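Speaker notes: Clearing the table, and why it is still slow
Maltholm workshop on machines for routine work
Jun 5, 2025

Slot is 70 minutes including questions. Keep the first part short. The audience is mostly plant maintenance and facilities people, with a few from the lab side.

Opening

Start with the question on the program: can a machine do a household or shop-floor chore yet? My answer is yes for a chore with fixed parts in fixed places, sometimes for a chore with known parts in loose places, and no for most of what people mean by the word. Say this first so that those who came for the answer have it.

Define chore before going further. A chore has a start state that was not arranged for the machine, an end state that a person would accept without checking, and no operator standing by. Drop any one of the three and the problem gets much easier. Most of the demonstrations people have seen drop the third. Many drop the first as well.

Mention dishwashers and parts washers. They do the middle of a chore very well. Loading and unloading are still done by hand in both the kitchen and the shop, and that handling is what the rest of the talk covers.

The Farneck trials

Farneck is the name of our test series, 600 attempts at collecting cups from a table and stacking them. The result was 578 cups moved off the surface. Pause on that number. It sounds finished. Then explain what it leaves out: a cup counted as moved if it left the tablecloth under control, wherever it ended up. Whether the stack stood up was logged separately, and that record is much less flattering. Table two in the handout has the breakdown by cup type.

Explain the choice of cups. They are light and cheap, and the paper ones deform under grip force. Too little force and the cup slips in the pads. Too much and the rim goes oval, and an oval rim will not nest in the next cup. The usable range is narrow, and it shifts when the cup has something in it. A steel part on a bench is a more forgiving object in this respect. Ask who here handles thin-wall packaging; they will know the problem.

Next, surfaces. A plain gray bench is kind to a vision system. A household table is not. Printed cloth gives the detector edges that belong to no object, and a printed oval looks a good deal like a rim or a plate. Depth sensing removes most of the false hits, but depth is poor on thin walls and shiny plastic, so the two methods fail on different items and have to be combined.

Show both slides, then go on without stopping.
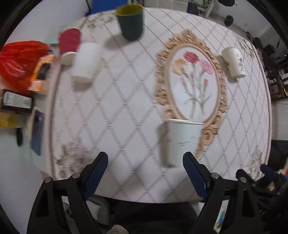
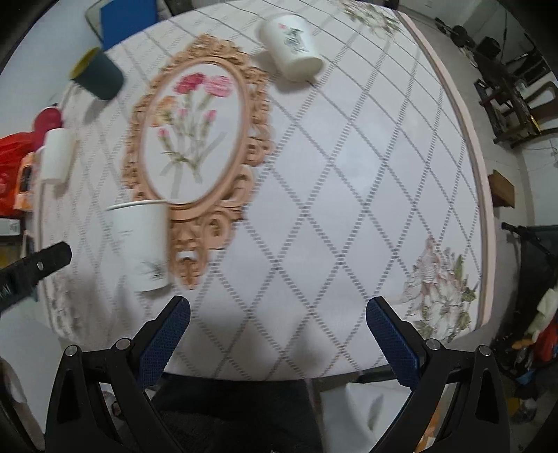 Cups on the patterned cloth, gripper fingers open in the foreground.

Orientation is the next topic. An upright cup can be taken by the wall from nearly any side. A cup lying down has one good approach, and the fingers have to come in low. The planner we used at the start treated every cup as upright until contact, then gave up. The current one estimates the axis first. It costs a little time on each pick and was worth it in every batch.

Reach. The far side of a table is where arms run short of useful wrist angles. A person leans or walks around. A fixed arm can do neither, and a mobile base adds its own position error. On a shop floor you would move the fixture closer. In a house you do not get to move the furniture, or you move it once and somebody moves it back.

Two arms or one

Expect this question from the Kwok group, who run a two-arm cell for kitting. Short answer: two arms help with nesting, where one holds the stack while the other lowers the next cup. They do not help with finding or with the first grasp. They also add a collision check to every motion. For stacking I would pay for the second arm. For clearing into a bin I would not.

Shop-floor comparison

The Grenurstead line is the useful contrast. Same gripper class, same kind of pads, parts arriving in trays with 5 pockets each. It runs unattended through a shift. The software is simpler than what we used for cups. The difference is the tray. Someone designed it and someone loads it, and that labor belongs in the total when we compare costs.

So when a vendor quotes a success rate, ask these:
What did the start state look like, and who set it up?
What counted as a success?
Who stepped in, and was that logged as a failure?
How long did one item take, including retries?

Leave the list up while talking. People like to photograph it.

Where this leaves buyers

For facilities staff: bussing tables into a bin is close enough to pilot if the items are known and an attendant is on the floor anyway. Sorting and stacking mixed items is not. For the shop side: spend on presentation of parts before spending on perception. A cheap tray outperforms an expensive camera at most stations I have looked at.

For the lab side: recovery is the weak point. After a dropped cup, most systems either repeat the same motion or stop. We start a new series in July on recovery only, with every attempt beginning from a bad state. The scoring sheet is in the handout, last page. Comments on it are welcome before we lock it.

Questions. If time is short, skip the cost slide and take the two-arm question first.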